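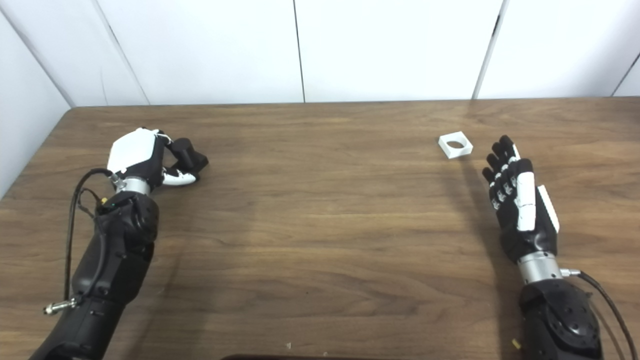
A wooden table against white wall panels.

Office acoustics should be specified before furniture is. Most small firms do the reverse, and they pay for it twice. When Lestside moved its billing staff to Todmont, the lease fixed the floor area and the paint color. Reverberation time was not mentioned.
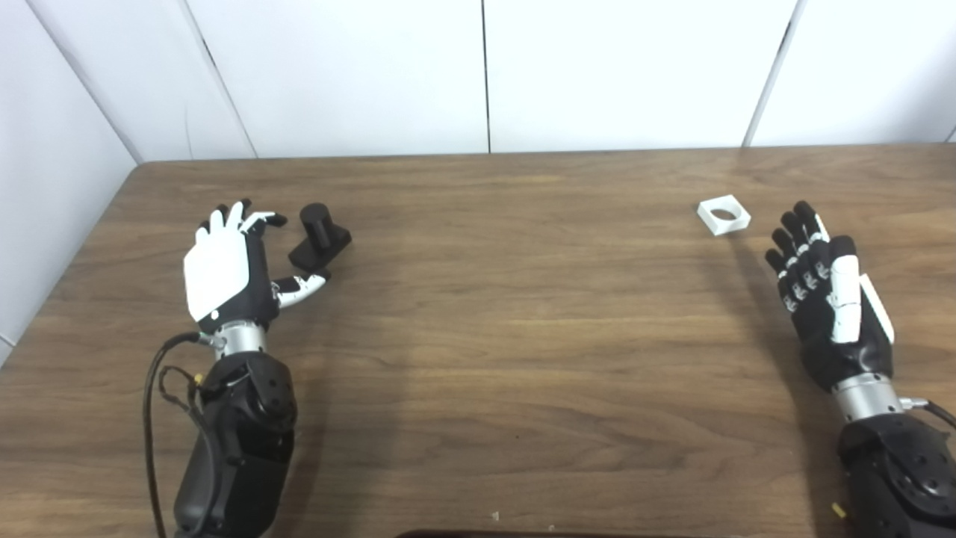 The usual remedy is to hang absorbers after the complaints begin. This lowers the overall level by 3 decibels if the ceiling is bare, and by less if it is not. Speech two desks away remains fully intelligible -- and intelligible speech is what breaks concentration.
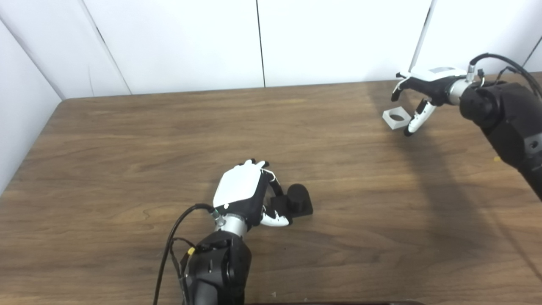
Aurélien Roussel, who reviewed the Todmont plans in June, asked for 7 partitions carried up to the slab. The landlord approved none of them. His figures were sound, and I would have gone further: any room for more than 10 people should have a stated limit in the lease, measured with the room occupied.

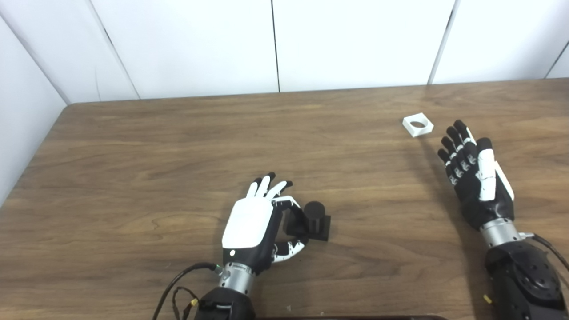
What a lease should say

Name the test method and the party who pays for it. Set a deadline for correction. Bastos and Vesano both sign leases with a quiet-room clause, but neither clause contains a number, and a clause without a number cannot be enforced.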